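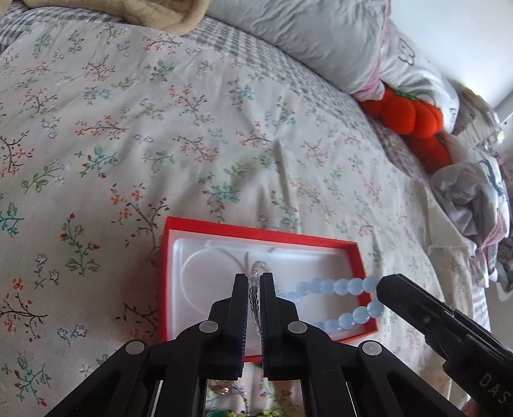
Bracelets and the red box, on the floral sheet.

August 12, 2022
By Danica Hrnčiar
Reading time: 2 min

Enddale Craft and Resale Group
Minutes of the regular meeting

Meeting opened by Kazimír Matoušek, chair. Danica Hrnčiar took notes. Minutes of the last meeting were read and approved with one correction: the Helton table fee is 22 dollars, not 20.

1. Sorting of donated jewelry
The bedroom at the McAlister house is still being used for sorting, with everything laid out on the bed. Danica reported that the beaded bracelets are being kept apart from the chains and pins. The clear bead bracelet and the pale blue one are to be priced separately. Kazimír asked if they could be sold as a pair. Discussed. Agreed to keep them separate for now and look at it again if neither sells at Helton.

The red box with the white molded tray was discussed. Danica would like to keep it for display. The tray is glossy and small beads slide on it, so a piece of felt will be cut to fit. The round raised part on the left side of the tray makes it hard to lay a bracelet flat. Kazimír will try a cardboard insert under the felt.

All bracelets to be checked for worn elastic before they are tagged. Anything that needs restringing goes in an envelope with a note on the outside – no loose beads in the cash tin, please.

2. Tags and prices
One pack of 100 string tags has been bought. Lot number for the jewelry is 3082 and should be written on the back of each tag. Handwriting on the March tags was hard to read, so pencil is not to be used.

3. Misari fair
Setup is from 8 in the morning. We have one long table and a share of the wall behind it. Kazimír will bring the mirror and the cloth. The sheet from the McAlister house stays there and should not be taken for the table.

4. Money
Balance after the tags and table fee is 40 dollars. No other bills.

5. Other business
The key to the side door is sticking. Danica will ask for a second copy.

Actions
Kazimír – felt and cardboard insert, mirror, cloth
Danica – tagging, elastic check, key

Next meeting at the same place. Meeting closed.

This site uses cookies. By continuing to browse you agree to our use of cookies.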